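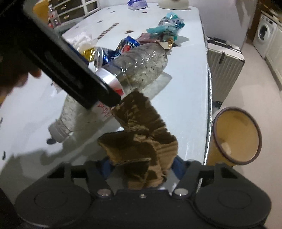

What are you looking for, and do I need any experience?

I'm after people who live in or near Nodonport and will keep a diary of their household rubbish for 9 weeks. Experience doesn't come into it. If you've got a kitchen and a bin, you're qualified!

Right, hello. I'm Aisyah Hutapea and I'm writing a long piece (it may turn into a small book, we'll see how brave I get) on what we throw away at home and how we feel about it. I've spent the last year talking to people who run recycling services, and they're lovely, but they only meet our rubbish once it's out on the kerb. I want the bit before that. I want the standing in the kitchen with a yoghurt pot wondering whether to rinse it. I want the row over the pizza box.

The diaries start in October. You'd write in yours on any days you like, as long as it's at least three a week, and an entry can be two lines or two pages. Tell me what went out, what you kept "just in case" (I have a whole cupboard of jam jars, so no judgement), what annoyed you, what you'd forgotten you'd bought. Spelling doesn't matter. You can type it, scribble it in the notebook I'll send you, or leave me a voice message if writing isn't your thing. Jordan Pearce did all of his by voice in the trial run, mostly while washing up, and they were some of my favourites.

I'd also like one chat with you at the start and another at the end, each under an hour. I can come to you, or we can meet at the Hollis, the café on the corner by the old ferry steps, where the tea is on me. Evenings are fine. If you've got small children and the only quiet moment is 6.30 in the morning, I'll do that too, though I won't be at my best.

Who I'd love to hear from:

People who live on their own
Big or noisy households, including shared houses
Anyone in a flat with communal bins (I've got hardly anyone from flats so far, please, please get in touch)
People who've moved here from somewhere with different rules
People who don't recycle at all and are sick of being told off about it

That last one is a real invitation. I'm not a campaigner and I won't be sending you leaflets.

You need to be 18 or over and living anywhere between the harbour and Cerness. If you're on the far side of Cerness, ask anyway, it depends on the buses.

Now, money. The project is paid for by 344 backers on Fundville, who between them have been kinder than I deserve, and most of what they gave goes straight to the diarists. You'd get £600, half after the first chat and half when the diary comes back. If you stop partway through you keep the first half and we part friends. Bus fares to meet me are paid on top.

I may quote from your diary in the finished piece. I'll change your name unless you tell me not to, and you'll see every line of yours before it's printed, so you can cross things out. Your diary is yours. I copy it and post the original back.

Beverley Heywood is helping me with the paperwork and she's the one who'll reply to you first. She's much more organised than I am. Rory Niven will be drawing a few of the kitchens for the chapter openings, but only if you fancy it, and he's happy to leave out the washing up.

To apply, send a short note with your first name, who you live with, what sort of home it is and the last thing you put in the bin. No CVs please! Put it through the contact form on this site with "bin diary" as the subject, or drop it in the box on the counter at the Hollis before it shuts on Saturday. Beverley will write back to everyone, including the people we can't fit in this time.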